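Dérive du bras en bord de table : recaler le zéro ou changer le réducteur ?
Forum d'entraide > Robots et automatismes > Entretien

Posté par Ariel Cabanatuan
Bonjour à tous. J'ai un bras Clerkau à côté d'une table en bois, avec un jeu d'objets de cuisine à saisir et à déplacer (plateau, bol, éponge, gobelets, ce genre de choses). Depuis août, la pince arrive trop basse quand elle travaille près du milieu de la table, et à peu près juste quand le bras est replié.
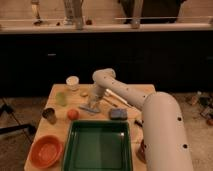

Le contrôleur affiche 1 817 heures. Le distributeur, Betell, me répond que c'est l'usure du réducteur du coude et qu'il faut le remplacer « par précaution » à 2 000 heures de toute façon. Je veux bien, mais je me méfie un peu d'un diagnostic posé par téléphone en quatre minutes par quelqu'un qui vend la pièce.

Ce que j'ai déjà fait :
- refait le zéro des axes avec la procédure du menu, deux fois
- resserré la pince sur la bride
- redémarré à froid, puis relancé le même programme après 22 minutes de chauffe

Après le zéro c'est bon une demi-journée, puis ça repart. L'écart se voit surtout sur les objets plats, la pince vient appuyer sur le bois alors qu'elle devrait s'arrêter au-dessus. Sur un gobelet on ne remarque rien. Aucun défaut dans le journal. Est-ce que quelqu'un a déjà vu un réducteur mourir de cette façon ? Et est-ce que je dois refaire un zéro tous les matins en attendant ?

Posté par pladic_44
Change le réducteur et n'en parlons plus. À presque 2 000 h il est cuit. Chez nous on l'a fait sur le nôtre et il marche très bien depuis.

Posté par Róisín Mulcahy
Je ne commanderais rien pour l'instant. Un réducteur usé donne du jeu : on prend l'avant-bras à la main, freins serrés, on pousse et on tire, et on sent le claquement. L'écart change alors avec le sens d'approche. Toi, tu décris quelque chose qui revient toujours du même côté, et qui disparaît après un recalage. Pour moi ça ressemble à une fixation qui bouge, ou à une charge mal déclarée.

Dans l'ordre, du moins cher au plus cher :

1. L'embase. Marque un trait au feutre à cheval sur l'embase et son support, puis fais tourner une demi-journée. Si le trait se décale, tu as ta réponse. Contrôle aussi les vis à la clé dynamométrique, au couple indiqué dans ton manuel et pas « bien serré ».

2. La table. Le bras et la table sont-ils liés mécaniquement ? S'ils sont simplement posés l'un à côté de l'autre sur une moquette, n'importe quel coup de hanche suffit. J'ai perdu une semaine là-dessus sur une cellule chez Plotmont, avec une table dont un pied s'enfonçait. Le robot n'y était pour rien et on l'avait déjà à moitié démonté.

3. La masse de l'outil. Va voir la valeur dans le menu charge. Si la pince a été remplacée sans mettre à jour la masse et le centre de gravité, certains contrôleurs compensent mal la flexion bras tendu. Ça collerait avec le « juste quand il est replié ». Par contre ça n'explique pas la demi-journée de répit, donc je n'y crois qu'à moitié.

4. Le jeu, à faire au comparateur. Pied magnétique sur quelque chose de vraiment fixe, palpeur sur le coude, approche par le haut puis par le bas, et tu notes les deux valeurs. Si elles sont identiques, le réducteur est hors de cause et tu pourras le dire à Betell.

Pour le zéro quotidien, je l'éviterais. Tu écrases à chaque fois la seule information utile, à savoir de combien ça a bougé. Prends plutôt un point de référence, une pige vissée dans la table par exemple, et relève l'écart matin et soir sans rien corriger.

Quant au remplacement à 2 000 heures, demande la page du manuel de maintenance où c'est écrit. Je ne connais pas ton modèle et c'est peut-être vrai, mais je voudrais le lire.

Posté par Ariel Cabanatuan
Merci Róisín. Trait au feutre fait, et les vis d'embase : deux sur quatre tournaient avant d'arriver au couple. Rien ne relie la table au bras, effectivement. Je n'ai pas de comparateur, on me prête celui de l'atelier Gunnlaugsson. J'ai demandé la page du manuel à Betell, ils m'ont renvoyé le devis.

Posté par pladic_44
Les vis desserrées ça n'empêche pas que le réducteur soit mort.

Posté par Róisín Mulcahy
Non, et c'est pour ça qu'il y a le point 4. Remets tes valeurs ici quand tu les as, avec la position du bras pour chaque mesure.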